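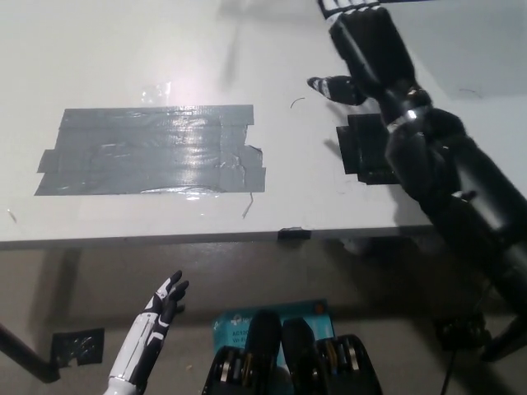

Ticket 607 – Tape on white table, lifting at right side
Print this ticket | E-mail this ticket
Site: Javdale, upstairs room
Reported by: Sille Stougaard
Assigned to: Leif Ketilsson
Priority: low
Status: open, waiting for part

Reported problem
The big grey tape patch on the left half of the white table has a loose flap on its right side. Sleeves catch on it. Paper slides over the rest of the patch but stops at the flap. Please say whether we can pull the whole lot off ourselves or whether the top underneath is damaged. Hair and fluff also keep collecting on the table and I would like to know if that is the glue.

Leif Ketilsson, Friday, 9.40
Please don't pull it yet. Do you know what it is covering? I have nothing in the log for that table before December.

Sille Stougaard
No idea. It was like that when we got the table from Woseck. Ásdís thinks there is a scratch under the grey and a screw hole under the black, but she is guessing.

Leif Ketilsson
Is there anything else on the top besides the two patches?

Sille Stougaard

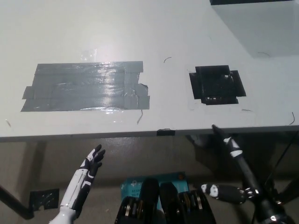

Attachment 1: table top from the front. Grey patch left, black patch right, loose flap on the right side of the grey.

Leif Ketilsson
Thanks. Notes from the picture:
– Grey patch is several strips laid over each other. The ends are torn, so any of them could start lifting next.
– Black patch is crossed strips with short tabs left sticking out on each side. A bit wrinkled in the middle.
– Small piece of clear tape above the grey patch. That can come off at any time.
– Small black piece folded over the front edge. Leave it until I have felt underneath for a sharp spot.
– Thin dark hairs in several places, one of them at the lower right edge of the grey tape. Those on the bare top should wipe off with a damp cloth. If the one at the tape won't move, it is probably in the glue.

For now, trim the flap flush with scissors. Don't use a knife on that top.

Sille Stougaard
Trimmed. Sleeves are fine now. Wiped the top as well. The hair by the grey tape stayed put, so I suppose that one is glue.

Bjartur Hjaltested
Adding myself to this. We had the same on a table at Langlois. Warm the tape with a hairdryer on low, peel it back slowly and flat, then rub off the residue with cooking oil and wash with soapy water. It took around 2 hours for the one table – most of that was the residue. Try a corner first in case the finish dulls.

Leif Ketilsson
Agreed. I will do the black patch first as it is smaller. If there is a hole I'll fill it. If the grey is hiding anything worse I have asked Hostura for a price on a new top.

Auður Oddsson
Hostura say 6 working days once we confirm the size. Can someone measure the top?

Sille Stougaard
Will do on Monday and put the size on here.

We use cookies to keep you signed in to the helpdesk. Accept | Settings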